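Gradum two-finger gripper kit: pre-use inspection checklist with comments

Kit supplied by: Grallitik
Arm and controller: existing, not part of the kit
Task under review: tableware handling on a covered table
Issue 2, June

This checklist covers the Gradum kit as delivered for the trial period. It is to be completed before first power-up and again at the end of the trial. Each item is marked Pass, Pass with comment, Fail or Not checked. Comments are entered below the item they belong to. Items marked Fail must be closed before the arm is run above reduced speed.

Section A. Delivery and paperwork

A1. Contents agree with packing list.
Result: Pass with comment
The list gives the wrist camera lead and the gripper lead as one line. They are two separate leads with the same connector body. The supplier should label both ends.

A2. Installation manual present, in English, same revision as the kit.
Result: Pass with comment
Manual present. The wiring page refers to an earlier connector and shows the cable leaving on the opposite side. The corrected page was requested from Grallitik and arrived as a separate sheet. It has been placed in the front of the manual.

A3. Declaration from supplier and risk assessment template present.
Result: Pass
The template has been filled in for this table and this task only. It does not cover knives, glass or hot items.

A4. Spare parts listed with part references.
Result: Pass with comment
Fingers are listed as a pair. A single finger cannot be ordered. For a trial this is acceptable. For a purchase we would ask for a price on singles.

Section B. Mechanical

B1. Flange bolts fitted, correct length, marked after tightening.
Result: Pass
All marked with paint pen. Marks still in line at the end of the trial.

B2. Gripper body free of play on the flange.
Result: Pass

B3. Fingers fitted to the correct side and seated fully.
Result: Pass with comment
The fingers can be fitted the wrong way round and will still take the screws. The gripper then closes off centre. A moulded L and R, or a locating pin, would prevent this. Check by closing slowly on a flat gauge.

B4. Finger edges and tips free of burrs, chips and loose material.
Result: Pass with comment
Run a cloth along each edge with the gripper isolated. If the cloth catches, take the finger off and inspect it on the bench. Do not file a finger and put it back into service. Any finger that has struck the table at more than reduced speed is to be removed and checked.

B5. Full travel, open and closed, without contact with camera housing or cable.
Result: Pass
Thirty full cycles run at reduced speed, gripper empty, with the wrist turned to both ends of its travel.

B6. Cable run along forearm secured, with slack at the wrist.
Result: Fail, closed
The clips supplied allowed the cable to slide and pull tight at full wrist rotation. Replaced with screw-down clips from stores. Re-tested and passed. The supplier has been told.

Section C. Wrist camera

C1. Camera bracket tight, lens clean, no scratches.
Result: Pass

C2. Both fingers in view when open, without hiding the whole working area.
Result: Pass with comment
The fingers come into the picture from the bottom corners and take up a fair part of the lower view. Anything low and to the left is partly covered when the wrist is close to the table. This matters for bowls, where the near side of the rim may be the part the operator most needs. The approach should be set from higher up and the wrist brought down last.

C3. Picture usable during motion.
Result: Pass with comment
Some softness while the wrist is moving. It is good enough for lining up. It is not good enough for judging small gaps, and the operator should pause the arm before closing.
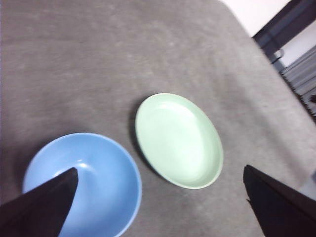 C4. Exposure fixed, not automatic.
Result: Fail, closed
The camera was delivered with exposure on automatic. Pale items shifted in brightness whenever the arm passed over a light background. Fixed values have been entered and saved. The setting is lost if the camera is unplugged with the controller running, so it has been added to the daily check.

C5. Picture delay acceptable.
Result: Not checked
No suitable timer on site. Grallitik to supply a test method.

Section D. Table and workpieces

D1. Table stable, feet locked, height entered in the controller.
Result: Pass

D2. Covering flat and secured.
Result: Pass with comment
A grey cloth covering is in use. It is kinder to tableware than a bare top and gives little glare, but it creases. Creases lift the edge of a shallow plate and change the height at which the fingers meet it. Smooth the cloth before each run and check it at the table edges. A covering that moves under light hand pressure is a fail.

D3. Table height re-taught after any change of covering.
Result: Pass
The manual does not mention this. It should.

D4. Workpieces free of cracks and chips.
Result: Pass
Check by hand and eye. Damaged items go in the reject box and are not to be used for set-up.

D5. Spacing between items suits the gripper.
Result: Pass with comment
Where a bowl and a plate are close together, there may be no room for a finger between them. The kit has no function to detect this. The operator must either choose a grip across the free sides or separate the items first. A bowl and an oval plate set with a narrow gap should be included in any acceptance test, as it is a common layout and a hard one.

D6. Shallow items.
Result: Pass with comment
A raised lip gives the fingers something to hold, but the available height is small. Approach speed for plates has been set lower than for bowls. Vasiliauskas offers a thinner finger for the same gripper body; we have not tested it and it is not covered by this checklist.

Section E. Safety functions

E1. Emergency stop at operator position, tested.
Result: Pass

E2. Emergency stop at second position, tested.
Result: Pass

E3. Gripper state on loss of power.
Result: Pass with comment
The gripper holds its position. It does not open. This is correct for the task, but it means a trapped hand or glove has to be freed with the manual release. All operators must be shown the release before their first run.

E4. Manual release reachable with wrist in any position.
Result: Fail, open
The release faces the forearm when the wrist is fully turned and cannot be reached with a gloved hand. Wrist travel has been limited in software for the trial. A mechanical answer is needed from the supplier before purchase.

E5. Force limit set and password protected.
Result: Pass
Lowest setting used throughout.

E6. Keep-clear line marked, 500 mm beyond full reach.
Result: Pass

Section F. Daily check, operator

Table feet locked.
Cloth smooth and secured.
Finger screws tight by hand driver.
Finger edges wiped and checked.
Lens wiped.
Camera exposure at saved values.
Cable slack present at wrist.
Both emergency stops tested.
Arm run at reduced speed for 8 cycles before normal use.

Open items

B3, marking of fingers: with Grallitik.
C5, picture delay: with Grallitik.
E4, manual release: with Grallitik, must be closed before purchase.
D3, table height after change of covering: wording for the manual sent to Grallitik, no reply yet.

Status: accepted for continued trial at Jerusano under the wrist limit in E4. Not accepted for unattended running.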